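About Flernlow

Flernlow writes control and perception software for robots that handle packaged goods. The company was started by Abelardo Daza, who had spent several years on motion planning for conveyor systems, and Constanza Maldonado, whose background is in depth sensing. We do not build hardware. Our customers bring their own arms and we supply the layers between the joint controller and the warehouse system.

The software ships as three packages. Vusik is the perception stack: segmentation, surface estimation and grasp scoring. Uriritz is the planner, which takes a ranked set of grasps and returns a collision-checked trajectory for one or two arms. Bravo is the tooling: log replay, annotation, calibration checks and regression tests. Each package can be licensed alone and has a documented interface.

Most of our current work concerns soft packaging on shelves. Rigid cartons are well served by existing methods. Plastic bags are harder — the surface folds, depth readings through translucent film are unreliable, and the contact points move once the load shifts. We treat these as two-handed tasks and take our reference motions from people. 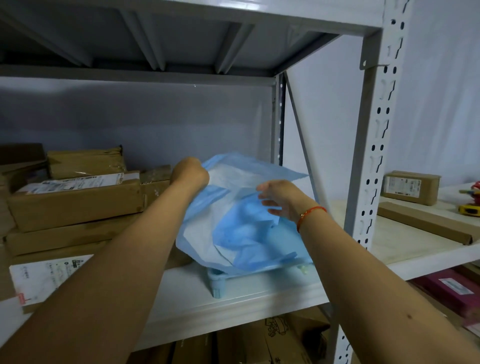 Two-handed contact on a translucent blue bag, with boxed parcels stored on the same shelving.

Reference motions are labeled in Bravo by contact state: which hand holds, which hand supports, and when each contact begins and ends. The present shelf set contains 1293 labeled sequences. A further 31 are held back as a fixed test set and are never used for tuning. Every release of Uriritz is run against that test set before it leaves the building, and the results go into the release notes, including the failures.

The planner is written in C++ with Python bindings. Bravo runs on a standard workstation and reads common log formats. Interface changes are announced one release ahead, and the next is planned for August.

Technical questions about Vusik go to Constanza Maldonado. Licensing and integration requests go to Abelardo Daza.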